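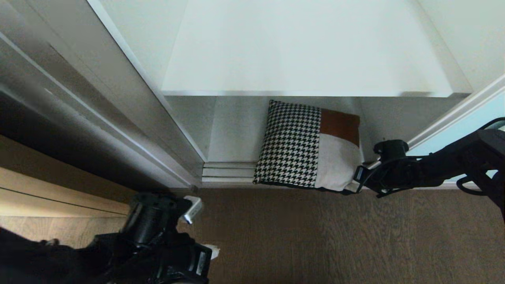

Tâm Lục asked after the last version of this talk why a snack maker would pay its route drivers by the case at all, and whether the Skikum depot had ever tried a flat wage.

Talks > Food & Drink Distribution > Speaker notes

Slide 4. It did, in February. Base pay went to 940 a week, with no commission. Flelline kept its old scale, so we can compare the two.
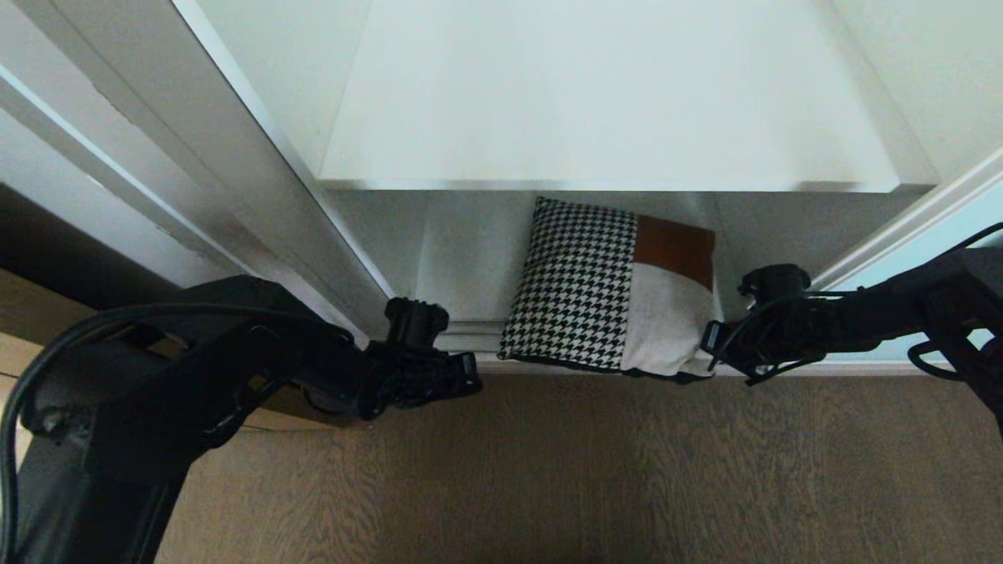 Shelf space is the driver's real job. Olness stores give us one low bay, and how it gets filled depends on who is filling it. A cabinet with a single cushion in front of you still has room to sell – same with a bay. Pause, then go to the Lenihan numbers: 303 stops, 60 drivers.

Slide 5. Take questions on overtime.

We use cookies to improve this site. Accept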